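Nollanum tableware and worktop mat – FAQ

Will the mat fit my table?
The mat measures 958 mm on its short side. On a larger table a strip of the surface stays exposed, so leave it along the edges you use least.

How should mugs be stored?
Hang them by the handle, one per peg. The mug tree takes up little of the mat, and plates can stay within reach.

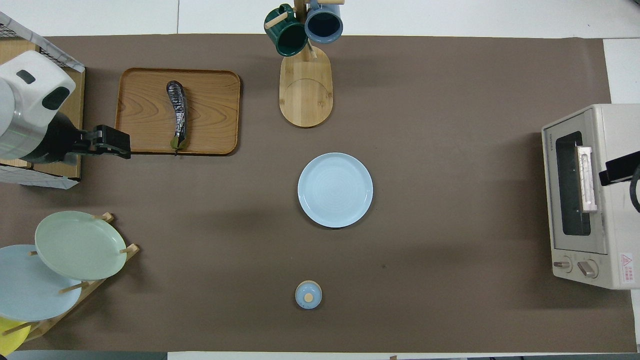 Can the wooden tray go in the dishwasher?
No. Wipe it with a damp cloth and oil it every 3 months. Wooden lid knobs are also hand wash only.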